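Kunddale Teleop Guide
Section 4: Recording demonstrations by hand controller

545 shares | 3 comments

Read this section before you put the headset on. The quick start card in the box says you can "teach your robot any household task in one afternoon." You can record any household task in one afternoon. Teaching is a bigger word, and this guide will try to stay away from it.

What follows covers the simulated rooms only. The procedure for a physical robot is in Section 7, and the two should not be mixed. Habits you pick up in the simulator, such as shoving the arm through a bad pose to see what happens, are expensive on hardware.

4.1 Before you start

You need a working Kunddale install, both hand controllers charged, and a task written down in one sentence. If the sentence has an "and then" in it, split it into two tasks. "Pick up the bottle" is a task. "Tidy the desk" is a wish, and if you record it as one task you will end up with a pile of files in which no two people did the same thing.

1. Open the launcher and pick Teleop, Simulated.
2. Load a room from the Ustley room pack. The desk room is the easiest one to learn in.
3. Wait for the objects to settle. Small ones can take a moment to stop sliding after the room loads.
4. Set both arms to Home.
5. Open both grippers all the way.
6. Choose the head view from the camera menu. 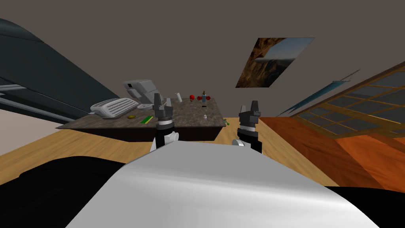
Keep your hands still while the controllers pair. If they pair while you are moving, the offset between your wrist and the robot's wrist gets baked in for the whole session, and you will spend that session fighting it. The software will tell you the pairing was successful either way. "Successful" here means that a signal arrived.

NOTE: The pairing screen shows a quality score. We have not been able to find out what it measures. Sessions with a high score have drifted badly and sessions with a low one have been fine. Do the touch test in 4.2 and ignore the number.

4.2 The touch test

Do this at the start of every session and again after every break.

1. Hold the clutch button and bring the left gripper down until one finger meets the tabletop.
2. Let go of the clutch. The arm should stay exactly where it is.
3. Move your hand to a comfortable spot, hold the clutch again, and lift.
4. The gripper should rise straight up. If it swings to one side, pair again.
5. Repeat with the right arm.

CAUTION: Do not skip step 4 because step 2 looked fine. An arm that holds still can still be paired wrong.

4.3 Recording one demonstration

1. Press Record on the controller. Wait for the tone.
2. Count to two before you move. Clips that begin in mid-motion are thrown out by the checker, sometimes.
3. Move the gripper to a point above or beside the object, with the fingers open.
4. Switch to the wrist view for the last part of the approach.
5. Close slowly. Half trigger is plenty for most objects in the room packs.
6. Lift a hand's width and stop.
7. Look at the grasp from the head view and from the wrist view. Both.
8. Carry the object to its target, lower it, open, and back away.
9. Press Record again to stop.

Step 7 is the one people drop, and I would put it in red if the template allowed. A grasp that looks firm from the head view may be holding on by a corner. The simulator's idea of contact is generous. It will let a gripper carry something at an angle that would put the same object on the floor in a real kitchen, and it will mark the attempt as a pass. If you would not trust the grip with a full container over a clean carpet, delete the clip and record it again.

Narrow parts are worth aiming for. On bottles and other necked shapes, bring the fingers to either side of the neck, close until the object stops turning, then wait a beat before you lift.
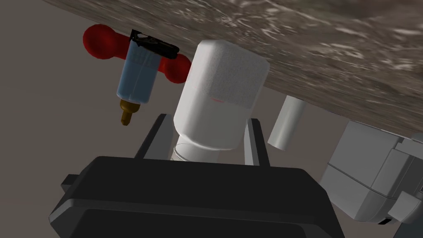

Speed is the other thing. The factory setting lets you move the arm as fast as you can move your own, and the manual that ships with the controllers treats this as a selling point. Set the speed cap to 70 percent. You will feel slow for the first few clips. The recordings will be smoother, and you will make fewer of those little corrections at the end of a reach, the back-and-forth dithering that the learner copies with great loyalty. We have watched trained arms hesitate over an empty patch of counter for no reason anyone could name, until someone played back the clips and found the same hesitation in half of them.

NOTE: The learner copies what you did. It has no access to what you meant. If you bumped a cup on the way in and then did everything right, you have recorded a demonstration of bumping a cup.

4.4 Two arms or one

The room packs load a two-armed robot whether the task needs both or not. Our advice is to use one arm wherever one will do, and to leave the other parked at Home with its gripper open. Two-arm clips are harder to repeat, and people vary a lot in which hand they reach with first. If your set is split between left-handed reaches and right-handed ones, the trained arm may start with both.

If the task does need both arms:

1. Decide which arm moves first and write it at the top of the task sheet.
2. Move one arm at a time up to the point of contact.
3. Hold with the first arm before you bring in the second.
4. Do not cross the forearms. The simulator permits it. It also permits one forearm to pass a short way into the other, and you don't want that in a clip.
5. Let go with the second arm first.

CAUTION: When you change hands, check that the clutch is released on the one you just stopped using. A forgotten clutch turns every sneeze into training data.

4.5 Moving things around

Reshuffle the small objects between clips. There is a Shuffle button on the side panel, and it does less than its name promises. On the default setting it moves each object by about the width of a finger, so that a whole afternoon's recordings can be made in what amounts to a single layout. Turn Shuffle Range up to its third mark and turn on Swap Positions.

Change rooms too. A set recorded entirely in the desk room will give you an arm that is good in the desk room. The Ustley kitchen puts the small things on a stone counter with appliances toward the back, and reaching past clutter there is a different job from reaching across a desk.

1. Finish the batch you are on. Do not change rooms in the middle of a batch.
2. Press Stop Session, then Load Room.
3. Pair again from scratch. The old offset is supposed to carry over. It doesn't, reliably.
4. Run the touch test.
5. Record one throwaway clip and delete it.

4.6 How many clips

The sales page for the Amarasinghe training module says a simple pick can be learned from 3 demonstrations. We tried it. The arm did pick up the object, in the room where we recorded it, with the object where we had left it. We then moved the object a short way to the left and the arm closed neatly on nothing.

Our own sets are a good deal larger. The one behind the counter-pick task in this guide came to more than 4,000 clips by the end, and I am still not convinced that the size did the work. A large share of the gain showed up in the week we stopped adding clips and began deleting bad ones. I can't prove that, as we changed the speed cap in the same week, which was careless.

So treat any number, ours included, with some suspicion. Record a batch, train, test in a layout you did not record, and look at the failures before you decide you need more.

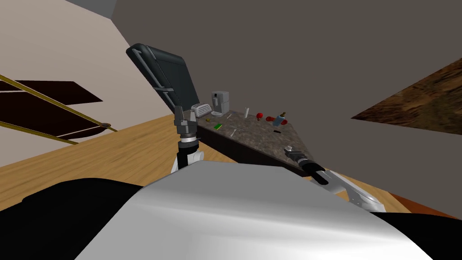 Dirnthorpe, who read this section in draft, thinks 4.6 is too hard on small sets and says so in the margin: a handful of clean clips beats a drawer full of sloppy ones, their pick task was working well before the big batches came in, and a beginner who reads the figure above will give up before lunch. The same note adds that testing in a new layout is good advice and should be moved up to 4.1, where people might see it.

Fair enough on the last point. It stays here until the sections are renumbered. On the first, "working well" was judged by the simulator's own pass mark, and see step 7 in 4.3 for what I think of that.

4.7 Ending a session

1. Return both arms to Home.
2. Press Stop Session and wait for the file list to appear. It can take a while on a long session. Do not close the launcher.
3. Play back the first clip, the last clip, and any clip with a yellow flag.
4. Delete what you would be ashamed to show.
5. Fill in the task sheet: room, arm used, speed cap, shuffle setting.
6. Put the controllers back on charge.

The flags in step 3 are set by the checker, and they catch dropped objects and clips that run long. They miss slow drift entirely. They also miss the case where the wrong object was picked up with great care, so someone has to watch.

Known faults in this release

- Wrist view freezes for a second or two when you switch cameras during a grasp. Switch before you close the fingers.
- Home does not always open the grippers. Open them yourself.
- The "Great demo!" pop-up appears after every clip, including blank ones. It can be turned off under Settings, Sounds. We don't know why it is under Sounds.

Section last changed 24th December.

Next: Section 5, Checking and trimming clips

This site uses cookies to remember your place in the guide. Accept | Manage settings

Contact | Copyright Kunddale | Back to top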